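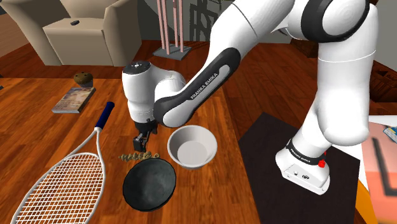
**Interim progress report to the Havlíček Fund**
Project: Small-lot drying and storage of oats and hulled barley, Jalis district
Grantee: Vuvus Growers' Cooperative
Reporting period: second, ending September

## 1. Status

The second reporting period covered the harvest intake, the first full run of the low-temperature dryer, and the start of the storage trial. Drying is complete. Storage is under way and will continue through the winter. Milling tests at Flisetti are one month behind the work plan for reasons given in section 4. No change to the total budget is requested.

Intake for the season was 2388 sacks, of which 844 were oats and the rest hulled barley. The application assumed an even split between the two crops. Oats did poorly on the north-facing plots, where sowing was delayed by standing water, and several growers moved land to barley before the planting deadline. The trial design did not depend on the split, but the dryer schedule did, and it was rewritten before the first load.

## 2. Drying

The dryer was set up in the lower shed at Jalis on the existing concrete pad. It is a flat-bed unit with a perforated floor, a single fan and an indirect heater. Electrical work was finished before intake. The duct between heater and plenum had to be remade once, as the first version leaked at the corner seams and the far end of the bed ran cooler than the inlet end.

Each load was leveled by rake to the same depth and probed at the inlet end, the middle and the far end. Readings were taken at loading, every two hours during the run, and again after the load had rested overnight. Moisture was measured with the cooperative's handheld meter and checked against oven samples on every fifth load. The meter read slightly high on barley at the wet end of its range. A correction table has been drawn up and is used in all figures held in the project log.

The main findings so far are as follows:

- Barley loads reached target moisture in a single run when the outside air was dry. In wet weather a second short run was needed the following day.
- Oats dried faster than barley at the same depth. Three oat loads were taken below target before the interval between readings was shortened.
- Turning the bed by hand halfway through made little difference to the final spread between probe points once the duct had been repaired. It was dropped from the procedure.
- Fan noise at night drew one complaint from a neighboring property. Runs now end by 9 p.m.

Fuel use per load was recorded by tank dip. The dips are coarse and the figures should be treated as suitable for comparing one month with another only. A flow meter has been ordered from the contingency line.
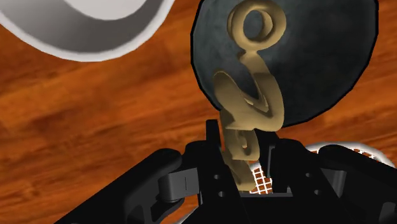

## 3. Storage trial

The trial compares three ways of holding dried grain on the farm: woven sacks on pallets, lidded steel bins, and sealed liners inside woven sacks. A total of 348 sacks were set aside for it, all barley, all from loads dried after the duct repair. Grain dried earlier was excluded to avoid mixing two drying conditions.

Sacks were allotted to the three methods by drawing numbered tags. They are held at two sites. The upper site is a stone barn with small openings on both long walls. The lower site is a newer building with a metal roof, and its air temperature moves a good deal more over a day. Each site has a logger at floor level and another at the height of the top layer.

Sampling is monthly. The procedure is to draw from the top, center and bottom of the container with a spear sampler, combine, divide, and split the result between moisture, germination and insect counts. Germination tests use 100 kernels per sample on damp paper. The first month's results show no difference between methods that is larger than the difference between repeat samples, and none was expected this early.

Two points on handling should be noted. Liners tore on pallet nails at the lower site and were replaced, with a sheet of heavy card placed under each stack. The bins collected condensation under the lid during the first cold nights. The lids are now wiped and checked weekly, and the check is entered in the log so that its labor cost can be included in the comparison – the application left this cost out.

Rodent traps at both sites are inspected on the same round. One torn sack was found at the upper site and withdrawn from the trial. Its tag has been retired and will not be reissued.

## 4. Milling and product tests

Flisetti agreed to run test batches of rolled oats and cracked barley on its small line. The line was out of service for part of the period while a roller bearing was replaced, and the first batch was milled late. The second batch was milled in September.

Rolled oats from the first batch had more fines than the mill accepts for retail packing. The mill attributes this to over-dried grain, and the load numbers agree with that: the batch included grain from two of the three oat loads noted in section 2. The second batch was drawn from other loads and passed the sieve test. Cracked barley passed in both batches.

Small lots of toasted mixed grain were also prepared, using the fines that would otherwise go to feed. This was listed in the application as an optional activity. Toasting was done at one temperature with two holding times. The longer time gave a darker product with a bitter edge. Further lots will use the shorter time only. Shelf-life tests on the toasted product have not started, and packaging has not been chosen. 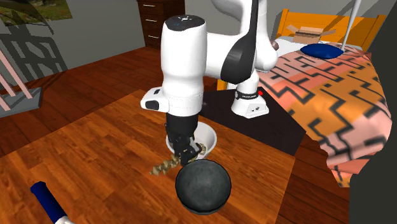
*Figure 3. White bowl on a wooden table, with small tan and brown pieces on the tabletop.*

## 5. Training and records

Two training sessions were held at Jalis, one on use of the moisture meter and one on sampling. Attendance sheets are kept with the project file. Growers asked for a printed version of the correction table in a size that can be fixed inside the meter case, and this has been supplied.

The project log was moved from paper sheets to a shared spreadsheet partway through intake. Entries made on paper have been typed in and checked once against the originals. A second check is outstanding for the barley loads.

## 6. Budget

Spending is within plan on labor, sampling and transport. The dryer line is overspent by the cost of remaking the duct. The milling line is underspent on account of the delay and will be drawn down next period. The grantee asks the Fund to approve a transfer from the training line to the dryer line to cover the overspend. The amount is shown in Annex B.

## 7. Next period

- Monthly sampling at both storage sites.
- Third and fourth milling batches at Flisetti.
- Installation of the fuel flow meter before the dryer is put away.
- Second check of the typed barley records.
- Decision on whether to keep the lower site in the trial if the liners tear again.

The next report is due after the March sampling round. Annexes A (load log) and B (budget table) are sent separately.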